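Notes on the vacancy in Public Works

17/10/2019

The city posted the Public Works director job again last night. It is the second posting since April, when Leanne Penrose left for a county position. Reece Cropper has been acting director in the meantime and did not apply the first time. I asked the clerk's office whether he has applied now and was told applicant names are confidential until the interview stage.

The posting differs from the April version in two places. The residency rule is gone, and the required experience now includes managing a contract workforce. The second change probably refers to street sweeping, which went to Zorkomer this summer on a split vote.
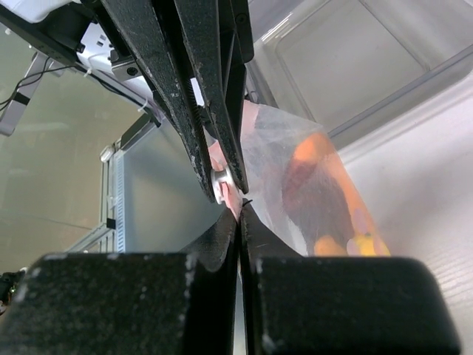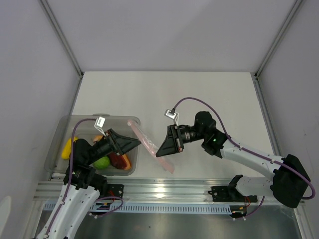 The department's backlog report lists 1,927 open service requests. Of those, 171 are marked as past the deadline in the city's own service standard. The report does not separate sidewalk repairs from drainage, so a comparison with last year is not possible without the raw file. I have filed a records request for it. The clerk has 20 days to respond.

Elsie Blackburn asked at the last council meeting whether the acting director can sign change orders on his own authority. The city attorney's answer was that he can, up to the same limit as a permanent director. I could not find that in the code. Section numbers would be welcome if a reader has them.

Applications close at the end of the month. The council has to confirm the mayor's choice by majority vote, and the agenda packet goes online before the meeting.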